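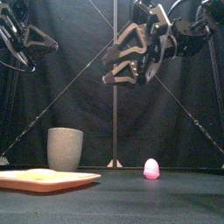

Home Contents Methods Figures References

3.2 Small-item storage

Coiled plastic items are awkward to store because adjacent loops catch on one another. The Ostow trial covered 192 placements over 4 sessions at the Urkusbridge site.

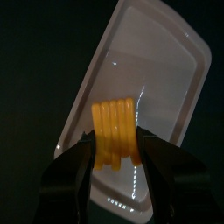

Items were sorted by outer length before placement, and any item that had to be set down twice was logged as a repeat.

Figure 2. Gripper holding a yellow coil above a white tray.

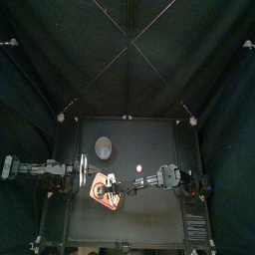
Sorting time was recorded per session and excluded clearing of the tabletop.

Contact | © Soder and De Graaf | Back to top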